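Accueil | Le centre | Bibliothèque | Galeries | Accès | Contact

Les espaces de travail du centre Voden – galerie

Le centre de documentation Voden occupe les deux niveaux supérieurs de l'ancien bâtiment Kerekes. Il met à la disposition des lecteurs, des doctorants et des chercheurs associés 40 postes de travail, répartis entre la salle commune, les bureaux partagés et les cabinets de lecture. La présente galerie a été établie à la demande du service de l'accueil, à l'intention des personnes qui préparent un premier séjour et souhaitent connaître les lieux avant leur arrivée.

La sélection a été arrêtée par Annelore Albers, responsable des espaces, et les notices ont été rédigées par Obadia Were. Les prises de vue ont été réalisées au mois d'avril, pendant les heures d'ouverture. Les bureaux ont été laissés dans leur état d'usage et les affaires des occupants n'ont pas été déplacées.

Les notices suivent l'ordre de la visite, de l'entrée vers le fond de l'étage.

1. Le vestibule
Les lecteurs se présentent au comptoir munis de leur carte. Les manteaux et les bagages volumineux sont déposés dans les casiers du couloir de gauche, dont la clé est remise contre signature.

2. Le comptoir d'accueil
Le personnel y reçoit les demandes de communication jusqu'à 17 h. Les ouvrages réservés la veille sont disponibles dès l'ouverture, au nom du demandeur. Les retours s'effectuent au même endroit – la boîte du rez-de-chaussée n'est plus en service.

3. La salle commune
Le mobilier provient pour l'essentiel de la maison Stiltetti, qui avait équipé le bâtiment avant l'installation du centre. Les tables ont été poncées et revernies. Les lampes d'origine ont été conservées, à l'exception de celles de la rangée nord, remplacées à l'identique.

4. Les rayonnages en libre accès
Le libre accès représente 282 mètres linéaires. Le classement est thématique pour les monographies et alphabétique pour les revues. Les volumes consultés sont laissés sur les chariots et remis en place par le personnel en fin de journée.

5. La rangée des périodiques
Seule l'année en cours est présentée. Les années antérieures sont conservées en magasin et communiquées sur demande, sous réserve de l'état des reliures. Tatu Langat, chargée des périodiques, reçoit sur rendez-vous les lecteurs engagés dans un dépouillement de longue durée.

6. Le cabinet des cartes
Accessible sur inscription. Les grands formats se consultent à plat, sur la table centrale, et le crayon à papier y est seul autorisé. Le meuble à plans, acquis auprès de l'atelier Vudine, a retrouvé ses poignées d'origine après restauration.

7. La galerie de liaison
Ce passage relie la salle commune aux bureaux partagés. Il accueille deux fois par an un accrochage tiré des collections. Les conversations y sont admises à voix basse – les portes vitrées, de part et d'autre, doivent rester fermées.

8. Les bureaux partagés
Ils sont attribués au trimestre, sur dossier, aux chercheurs dont les travaux s'appuient sur les fonds du centre. Chacun y organise son poste comme il l'entend. Les livres empruntés au libre accès peuvent y être gardés pendant toute la durée du séjour, à condition d'être enregistrés au comptoir et rangés debout, dos visible, afin que le personnel puisse les retrouver si un autre lecteur les demande.

Peninah Mrema, qui coordonne les séjours de recherche, rappelle que les postes sont prêtés avec leur équipement. L'écran demeure en place d'un occupant à l'autre et doit être éteint au départ. Les étagères situées au-dessus des bureaux sont réservées aux ouvrages et aux classeurs. Les boissons sont tolérées dans cette partie de l'étage, en bouteille fermée, alors qu'elles restent interdites dans la salle commune et au cabinet des cartes.

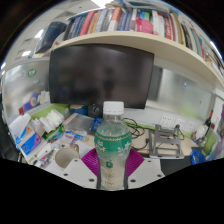
À la fin du trimestre, les occupants disposent d'une semaine pour libérer leur poste. Les ouvrages du centre sont rapportés au comptoir, les papiers personnels emportés ou déposés dans les bacs de collecte. Les objets oubliés sont conservés par l'accueil jusqu'au trimestre suivant, puis remis au service des objets trouvés de la ville. Il est demandé de ne rien coller sur les murs peints.

9. Les cabinets de lecture
Destinés au travail individuel, ils se réservent à la demi-journée. Le silence y est de règle et les appels téléphoniques se prennent sur le palier. Toute réservation non honorée dans la demi-heure est annulée et le cabinet proposé au lecteur suivant.

10. La salle de tri
Les acquisitions et les dons y séjournent avant leur entrée au catalogue. L'équipe de Sutrisno Subramaniam procède au dépoussiérage, à l'estampillage et à la cotation. La salle n'est pas ouverte au public, mais elle figure au parcours des visites accompagnées.

11. L'atelier de petite réparation
On y reprend les coiffes, les charnières et les étiquettes de cote. Les restaurations importantes sont confiées à l'extérieur. Un lecteur qui constate un dommage est prié de le signaler sans tenter de réparation, en particulier au moyen de ruban adhésif.

12. La salle de pause
Elle est équipée d'un évier, d'un réfrigérateur et de deux tables. Les denrées doivent porter le nom de leur propriétaire. Le réfrigérateur est vidé chaque vendredi à 18 h et les récipients non identifiés sont retirés à cette occasion.

13. La terrasse
Ouverte aux lecteurs d'avril à octobre, par temps sec. Les documents du centre ne peuvent y être emportés. L'accès se fait par l'escalier du fond, le monte-charge étant réservé au personnel.

Informations pratiques

Les visites accompagnées partent du comptoir d'accueil à 10 h et durent une heure. L'inscription est gratuite et se fait sur place ou par téléphone. Les groupes scolaires et universitaires sont reçus en dehors de ce créneau, après accord écrit du service. Les personnes à mobilité réduite sont invitées à se signaler lors de l'inscription, de manière que le parcours soit adapté.

Les demandes de poste en bureau partagé sont adressées à Peninah Mrema, accompagnées d'une présentation du projet et de la liste des fonds à consulter. Les réponses sont communiquées par courrier. Les candidats non retenus conservent l'accès à la salle commune et aux cabinets de lecture, dans les conditions ordinaires d'inscription.

Les photographies de cette galerie peuvent être reproduites à des fins d'enseignement ou de recherche, avec la mention « Centre Voden, service des espaces ». Pour tout autre usage, une autorisation préalable est à demander à Annelore Albers. Un tirage de la série complète est consultable au comptoir.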